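Nornport Computer Reuse Project
Progress report to the Jarman Fund, second period
Prepared by Angharad Samuel
September 26, 2025

Dear Stella and everyone at the Fund,

Thank you for your patience while I pulled this together. I know you asked for two pages and I will try my best, but there is a good deal to tell you, and I would sooner you heard it from me in full than got a tidy version with the interesting parts left out.

When we last wrote, we had just moved into the downstairs unit on Tenell Street and were still deciding where the shelving should go. It has since gone up along the long wall, come down again (the outlets were behind it, which we should have seen), and gone up once more on the other side. We are very happy with it now. The donated machines come in by the side door, get logged, and wait on the bottom shelf until there is room on a table. Please do come and see it when you are next in town.

What your grant has paid for

The biggest single cost was the parts budget, and we have spent $1,220 of it so far. Most of that went on memory and solid state drives, with a little on thermal paste, screws and the kind of small plastic clips that vanish the moment you put them down. We also bought two good sets of screwdrivers, and I cannot tell you how much nicer the work is with a driver that fits. The remainder of the parts money is set aside for power supplies, which we expect to need more of than we planned – the older office towers seem to come to us with tired ones.

Where the work stands

Five schools and community groups have now asked us for desktops, and the Drestance library branch was the first to have theirs delivered. The librarian there wrote us a lovely note, and I have put a copy in with the receipts. The other four are on the list for the fall, in the order they applied.

The part of the job that has taken longer than I promised you is the strip-down. In the spring I wrote that we would wipe a machine, test it and send it out, and for the newer ones that is more or less how it goes. The older towers need opening up properly. We take the side off, pull the memory and the processor, check the socket and the board for damage, and only then decide whether the whole thing is worth rebuilding or whether it should be kept for spares. It is slow work but I think it is the right way round. A school would much rather wait for a computer that lasts.
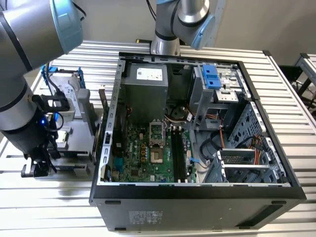
4 min read

The tower on its side is a Dell at just that point in the process, with the panel off, the socket plate lifted and no processor in it, and the four memory slots standing empty. The board and the power supply are both still in the case.

What has not gone so well

I said we would have the written repair guide finished by the end of summer, and we do not. There is a draft, and the chapters on opening a case and on handling memory are in decent shape. The chapter on processors still needs rewriting, as our first attempt confused nearly everyone who tried to follow it, me included. I am hoping to have a full version to you in November.

We have also been short of keyboards. Towers are easy to come by, but people do seem to hang on to their keyboards, or else they hand them over with half a sandwich inside. We have started asking offices for them by name when they call about a donation, and that has helped a little.

What comes next

Before the next report we plan to finish the four outstanding orders, get the guide printed, and run 6 open evenings for people who would like to learn the work at their own pace. I would also like to talk with you about moving a small sum from travel to parts, as we have hardly used the van. Could we find time for a call, Stella? Mornings are best for me.

With warm thanks from all of us,

Angharad Samuel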